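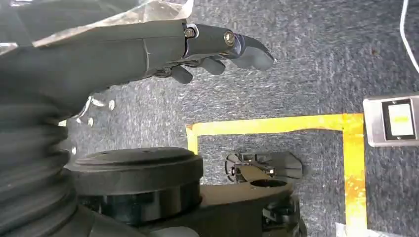
*The hand over the taped work area at Hedeck's lab in Drurport. The bracket on the carpet is the part to be picked.*

Hedeck would like you to look at the planner. The company's pitch, repeated on its website and again by the engineers who walked me through the lab, is that its software can be given a goal in plain English and work out the motions by itself. Type "pick up the bracket and put it in the tray," and a program called Ansah breaks the sentence into steps, finds the part, chooses a grasp and sends the arm on its way.

I spent two afternoons watching it try. What I came away with is a lot of respect for the people who write the low-level control code and some doubt about nearly everything stacked on top of it.

Start with the tape. A rectangle of yellow tape on gray carpet marks the area where the planner is allowed to look for parts. Put the bracket inside it and Ansah usually finds it. Slide the same bracket over the line and the software reports that there is nothing to do. The engineers call this a workspace constraint, and they're right that every robot has one. But the demo videos don't mention it, and a customer who buys "general purpose" picking might reasonably expect the robot to notice a part a few inches to the left.

Then there is the part itself. The bracket is small, black and nearly flat, with two shiny screws in the middle. Dark plastic gives a depth sensor very little to work with, and bright metal gives it too much. On my first afternoon the perception module was asked to find the bracket 40 times, with someone moving it between tries. It reported a usable position on 21 of them. Hedeck says a newer model does better. I asked to see the newer model and was told it was being retrained.

The misses bothered me less than the confidence scores. Several of the bad guesses came back with numbers as high as the good ones, and the planner took them at face value. In one run it planned a careful, smooth path to a patch of bare carpet, closed the fingers, and logged the grasp as complete. The log is what goes into the monthly report. I asked whether anything in the software compared finger position after closing with what it should be if a part were in the way. There is a check. It was turned off in February, when it was flagging too many good grasps as failures, and it hasn't been turned back on.

To be fair, the layer underneath is very good. The controller that keeps the fingers from slamming into the floor was written over 11 years ago at Bronwood, the arm maker where much of the team used to work, and it has been patched ever since. It's plain code with a lot of comments. When the planner asks for something foolish, the controller slows down, stops at its force limit and says why, in a line a person can read. I watched it save the fingertips again and again. It gets one sentence in the company's brochure.

The tooling falls somewhere in between. The replay viewer lets an engineer scrub back through a run and see what the robot believed at each moment, and I'd recommend something like it to any shop. The simulator is another matter. Its virtual carpet is perfectly flat and evenly lit, and its virtual bracket is a medium blue. Ansah almost never fails in there.

Hedeck plans to ship to its first paying customers this winter. When I asked which number would have to improve before then, I got three different answers — grasp success, cycle time, and "time to value," a phrase I asked to have explained and still can't define. My own pick would be duller. Turn the grasp check back on, publish what it finds, and let buyers see the rate on black parts.

The company says it will consider releasing test results after launch.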